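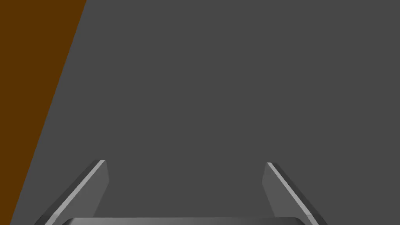
3.2 Collecte des démonstrations en simulation

Toutes les démonstrations utilisées dans cet article ont été produites dans Plallora, par téléopération, avec deux bras commandés par une seule personne. Nous avons d'abord hésité à recourir à un planificateur pour engendrer les trajectoires, comme le propose Hollenstein pour des tâches à un seul bras. Les premiers essais nous ont vite convaincus du contraire : un opérateur humain hésite, corrige, revient en arrière, et ce sont ces reprises qui donnent au corpus sa richesse !

Chaque épisode enregistre les vues des caméras de poignet, une vue prise à hauteur du corps du robot, les positions articulaires et l'ouverture des pinces. Les vues de poignet montrent parfois très peu de chose - une surface unie, les deux doigts ouverts - et nous les avons conservées telles quelles. Le modèle doit apprendre à se fier alors à l'autre point de vue. 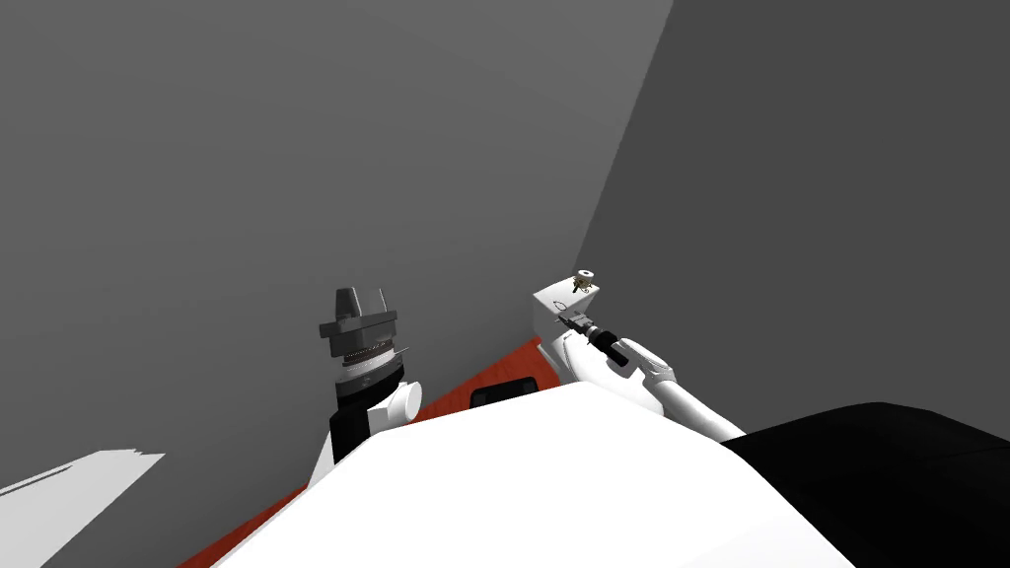
Figure 2. Vue du poste simulé pendant la collecte. À droite, la pince noire est contre un bloc blanc surmonté d'une petite pièce couleur laiton ; le bras gauche est dressé, pince vers le haut.

Le corpus final compte environ 2000 épisodes, réunis par Carmela Campos et Aarne Kemppainen. Les 40 premiers ont servi à régler l'interface et ne figurent pas dans l'ensemble d'apprentissage. Les épisodes interrompus sont gardés à part, avec une étiquette indiquant le bras en mouvement au moment de l'arrêt. Nous en attendions peu de profit, et leur apport au préentraînement a été l'une des belles surprises de ce travail (section 4.3).

La position initiale des objets est tirée au hasard au début de chaque épisode, de même que la teinte des murs et du plan de travail. La posture de départ des bras reste fixe.

Articles apparentés
Zaugg, O. - Apprendre des gestes interrompus
Gisler, J. et Campos, C. - Prullorlow, un format ouvert pour les épisodes à deux bras

Accueil | Numéros | Auteurs | Soumettre

Contact : rédaction, Istham - Tous droits réservés - Haut de page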